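4.2 Matching Expense Records to Assets 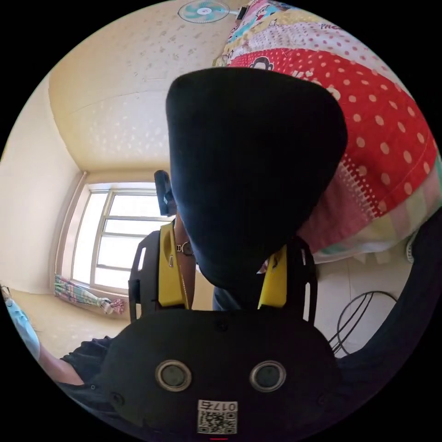

Figure 3. Hand-held unit carrying a printed code sticker.

Expense records in Plarkance arrive from two sources: bank feeds, which post nightly, and receipts entered by the business owner. The two are joined on amount, vendor name and posting date, with a tolerance of 3 days on the last. Vendor names are normalized first, as the same supplier may appear under a trading name on the receipt and a legal name on the statement. A match on all fields is accepted without review. Partial matches go to a queue - in our trial, held at the Grirmont office, the queue was cleared once a week. Purchases of equipment need a further step, in that the receipt must be tied to an entry in the asset register before depreciation can start. We used the asset's own label as the key wherever one was present. The sticker in Figure 3 has both a QR code and the printed number 0175, and either form can serve as the key. Typed numbers were padded to a fixed length, so that leading zeros dropped by a spreadsheet export did not create a second asset.

The test set held 600 receipts, of which 100 were for equipment. All were drawn from the October ledger of Restham, a small design firm that keeps its books on a cash basis. Receipts in foreign currency were left out. Of the equipment receipts, 9 could not be tied to a register entry by any rule. Most of these were bundled purchases, where a single total covered several items and the invoice gave no split. Rawat, the rule engine used for comparison, assigns such totals to the first item listed, which overstates its book value. Plarkance leaves the total in a holding account until the owner enters a split. This delays the depreciation entry but keeps the register in agreement with the ledger at month end. Sales tax was handled at the invoice level in both systems and is discussed in Section 4.3.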